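Search this site Search Menu

Costume Jewelry and Everyday Life, Week 4 handout
Prurkel Evening School, spring session

Hi all, Morven Tosh again. A couple of you missed last Friday, so I've typed up what I said, more or less in the order I said it. Bring this with you next time, because we'll be arguing with it!

Last time we got as far as the department store counter. I want to back up a bit and talk about why "fake" was never really an insult for most of the people buying this stuff. Glass stones have been around for centuries, and in the 1700s a Paris jeweler could build a whole career on good paste (that's leaded glass, cut and set like gems). Rich people bought it too. You wore paste on the road and left the diamonds at home, and if a highwayman got it, well, annoying but not ruinous.

The word rhinestone comes from the Rhine, where people picked up bits of clear rock crystal. Later the name slid over to glass made to look like it, and it never slid back. If you take one vocabulary note tonight, take that one. Old words hang on long after the thing underneath has changed, and catalog writers love them for it.
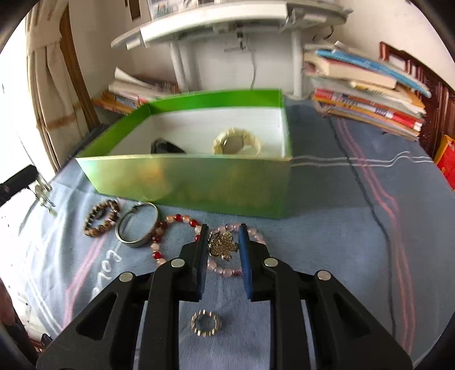

So how do you date a piece when there's no maker's mark? Mostly you don't, not to a year. You get a range, and you get it from the boring parts: clasps, cord, the backs of settings. I always tell people to turn the thing over before they fall in love with the front. Beads are hard because the same round shape has been made for ages in glass, wood, shell and every plastic you can name. Flowers are no help either. A gold flower with small stones, like the one sitting in the middle of those pink and lavender beads, is a motif that comes back every time somebody's grandmother's drawer gets opened, and you can't hang a decade on it by looks alone. Ditto a ring with clear rhinestones going around. Sweet, and no use at all as evidence.

What does help is weight and temperature. Glass feels cold when you pick it up and plastic warms up fast. People will tell you to tap beads on your teeth. Fine, if it's your own necklace and you've washed it. Please don't do it in a museum store room (I have seen this done).

Now, Bakelite. Everybody asks about Bakelite. It was patented in the early 1900s and it got big in jewelry in the 1930s, when money was short and people still wanted a fat red bangle. The old trick is to rub it hard with your thumb and sniff, and you may get a chemical smell. I've never been great at this. My friend Wen-hsiung Lam can do it in a noisy room with a cold, and I hate him for it. 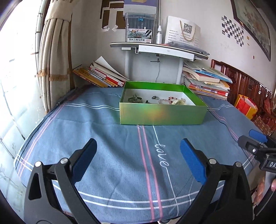 The war years changed materials again. Base metals were needed elsewhere, so a lot of American makers went over to sterling silver, often with a gold wash, and you end up with "costume" pieces that are partly precious metal. That should bother you a little! Where does the line go? Is it the material, the price, or the counter where it was sold? I lean toward the counter, but I've changed my mind on this 2 times since March and I might do it again.

For next week:

Read Wikström, chapter 2, up to page 146. Skip the tables if you're short on time.
Write half a page on one piece somebody in your family wore all the time. Say where they got it, if you know. If you don't know, call and ask.
Look up the word "parure" and come ready to pronounce it badly with the rest of us.

We start at 7 p.m., same room as before. The side door sticks, so push.

Comments (3)

dellarose: My aunt had a parure and we just called it "the set." Is half a page a hard limit? I'm at three already.

Morven Tosh: Three is fine, Della. I'll read it on the bus.

pk_ongate: Does the thumb test work on painted pieces? I rubbed one for ages and only got a sore thumb.

Contact the school | Copyright Prurkel Evening School | Back to top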